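Angebot Nummer drei

Seit gestern liegt also das dritte Angebot auf meinem Schreibtisch, und ich bin genauso schlau wie vorher. Felier will uns einen Arm mit Greifer verkaufen, Andasix will uns einen Arm mit Greifer verkaufen, und Hirnov will uns erst einmal einen »Automatisierungsfahrplan« verkaufen, an dessen Ende vermutlich ein Arm mit Greifer steht. Die Broschüren könnte man untereinander austauschen, bei zweien stimmt sogar das Blau überein.

Zur Erinnerung für alle, die den letzten Eintrag nicht gelesen haben: Wir verpacken und versenden Kleinteile, 337 verschiedene Artikel, an 2 Packtischen. Im September muss der Investitionsplan stehen, und Teresa Morais, bei uns für die Finanzen zuständig, hat mir eine Zeile mit der Überschrift »Roboter« freigehalten. Eine Zahl steht da noch nicht. Ich hätte gern eine, an die ich selbst glaube.

Was mich an den Angeboten ärgert, ist weniger der Preis des Arms. Der steht fett auf Seite eins und ist erstaunlich erträglich. Auf Seite 20 bei Andasix kommt dann die »bauseitige Vorbereitung«, ohne Betrag. Bei Felier heißt das gleiche Loch »kundenseitige Peripherie«. Da steckt alles drin, was man eben auch noch braucht, und wer einmal eine Förderstrecke gekauft hat, weiß, wie solche Löcher wachsen.

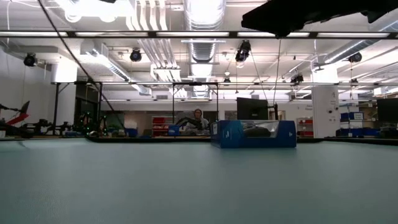 Unsere Zeile im Plan heißt jetzt auf meinen Wunsch »Roboterarbeitsplatz«, und darunter stehen vorläufig fünf Unterpunkte ohne Summe. Teresa fand das pedantisch. Aber man muss doch bloß einmal hinschauen, was um so einen Greifer herum alles hängt und steht: Gestell, Leuchten über die ganze Breite, Bildschirme, Kabel von oben, Regale voller roter und blauer Behälter. Nichts davon kommt gratis mit dem Arm. Und dann die Schachtel auf dem Tisch, blauer Karton mit durchsichtigem Fenster. Solche Fensterschachteln haben wir auch, und ich habe alle Anbieter gefragt, was die Bilderkennung bei spiegelnder Folie macht. Felier schrieb, das sei »grundsätzlich beherrschbar«. Andasix hat die Frage überlesen, Hirnov möchte sie im Workshop klären, den wir bezahlen.

Deolinda Vieira aus der Packerei hat übrigens die bessere Frage gestellt: Wer füllt die Behälter nach, wenn der Arm schneller ist als wir? Auch dazu steht in keinem der Angebote ein Wort. Die Amortisationsrechnungen gehen stillschweigend davon aus, dass die Ware immer schon daliegt, richtig herum natürlich.

Mein Stand heute: Ich unterschreibe nichts, bevor nicht jemand mit unseren eigenen Kartons einen Test fährt, und zwar eine ganze Schicht lang. Ein Video mit Musik reicht mir nicht. Rowlands, unser alter Fördertechniklieferant, vermietet Zellen angeblich monatsweise, das frage ich jetzt an. Wenn die Miete samt Einrichtung auf einem einzigen Blatt Platz hat, bekommt Teresa ihre Zahl. Sonst bleibt die Zeile leer, und wir kaufen für das Geld einen dritten Packtisch.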